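3.2 Thread, pad and incision

Interrupted stitches look simple on paper, and we came to love them for how much they reveal. A single knot depends on the slack in the thread, the give of the pad and the length of the tails. Our pads came from Keveck and were cut by Lizeth Puma the evening before each session.

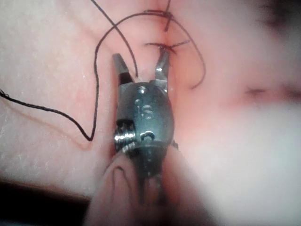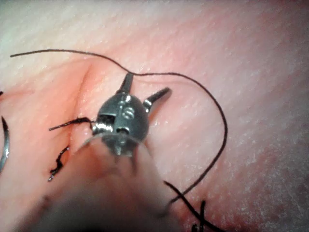
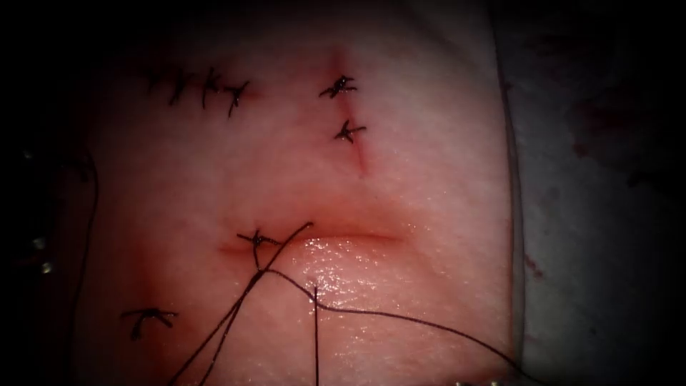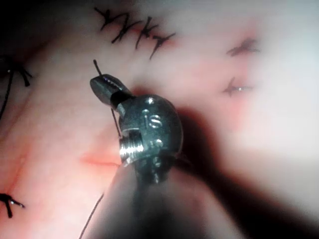

Figure 4. Black suture thread at the pink practice surface. The third panel gives the wider view of the pad, with rows of knots and a horizontal incision.

Slack was the most rewarding thing to study. A long strand has a memory of its packaging and wants to curl, and Deisy Paucar found that strands stored flat for 12 hours curled far less than those used straight from the reel. We were delighted by how large the difference was! Tails mattered too. Long ones catch in the next knot, and very short ones let the throws slip when the pad is flexed.

Each pad was flexed 20 times by hand after stitching and then scored by Gladys Mosquera using the Runden scale (Marras and Blackburn, December series). Knots placed near an earlier row scored lower, probably where the material had already been pulled toward its neighbor. The spacing results are given in Section 3.3.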